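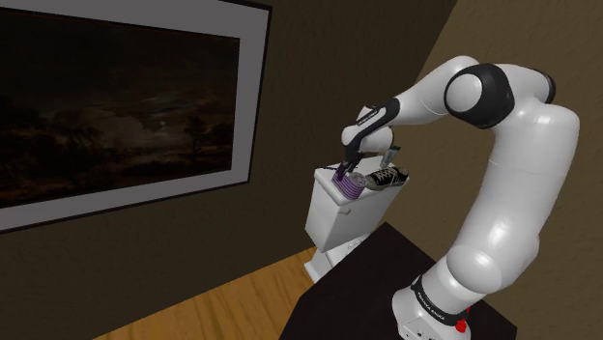 Can you change the save battery in an old cartridge without losing the saves?
You can if you copy the save file to a computer first and write it back afterwards. The save memory is only kept alive by the battery, so once the old cell comes off, whatever was stored should be treated as gone.

I did this in August with my copy of Galutwood, the Japanese release, which still had a save from Rokeya Khan's run on slot 2. The in-game clock had stopped but the save loaded, so there was a bit of charge left.

Backing up

I used the Ukard reader that Pranab Jayasinghe lent me. Clean the contacts with isopropyl alcohol and a cotton bud, let them dry, then seat the board. Read the save twice and compare the two files. Mine differed on the first attempt. I cleaned the contacts again and got matching reads from then on. Keep one copy that you never open.

The Ukard software names every file the same way regardless of the cartridge, so rename before you read the next one. I lost a save for Dimitriou by missing this.

Replacing the cell

Check the number on the old battery before ordering. Two cartridges with the same label can take different sizes. Buy cells with the tabs already welded on. Do not solder straight to the battery.

Note which side is positive, or take a photo of the board. Heat each joint, lift the tab, clear the old solder with braid, then fit the new tabs. I bought six cells from Dolex and measured them all before use; four read as they should and the other two went back.

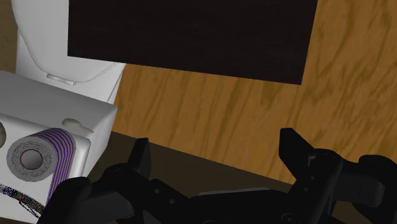
Gripper fingers, close view.

Writing back

Put the board in the reader, write the saved file, then read it out and compare it with the original. Leave the cartridge on a shelf overnight and read it once more. If the second read is blank, one of the tabs is probably not making contact.

Galutwood has held its save so far and the clock keeps time. Slot 2 is intact, nine hours in, still parked outside the lighthouse. Iresha Wanigasekara has asked me to do hers next, and that one has a cracked shell, so I need to find a donor first.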